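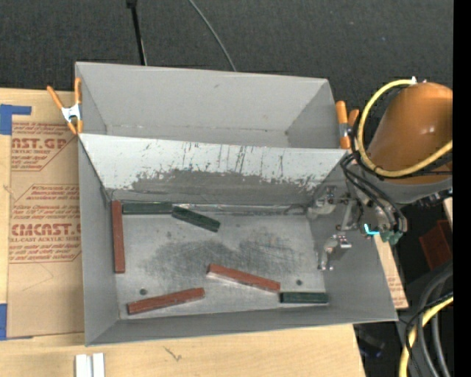 By the Pidis Learning Desk | Reading level: ages 9 to 12

How a Bin-Picking Kit Works

Bin picking means taking loose objects out of a container, one at a time. People do it without much thought. A robot needs a program, a gripper and a way to find each object.

The Clultov kit is sold to schools and small workshops that want to study this job. It includes a gripper, the software and a set of practice blocks. The robot arm is bought separately. The kit costs 600 dollars.

The bin

A good practice bin has two compartments. The robot picks from one side and places on the other. The metal bin at the top of this page has six blocks in the front compartment, three red and three dark green. The rear compartment is empty. Spring clamps with orange handles grip the sides. If a bin slides, even a little, the positions stored in the program are wrong.

The blocks

Red blocks are long and slim. Green blocks are shorter. A block in open space is the easy case, because the gripper's fingers can fit on both sides. A block lying against a wall is harder. One finger has no room, so the robot must push the block away from the wall or grip it by the ends.

The gripper

The Clultov gripper has two fingers. They close until they meet resistance, then hold. The maker, Vidmar, says the finger pads last for around 3000 picks. Replacement pads come in pairs.

The software

The program is called Mimness. It keeps a record of every pick and marks each one as a success or a miss. Our test ran for 215 picks. Most misses happened in the corners.

What the kit does not do

It cannot sort by weight, and it does not handle soft objects such as socks or sponges. Keep hands out of the bin while the arm has power. An adult must be present during setup and use.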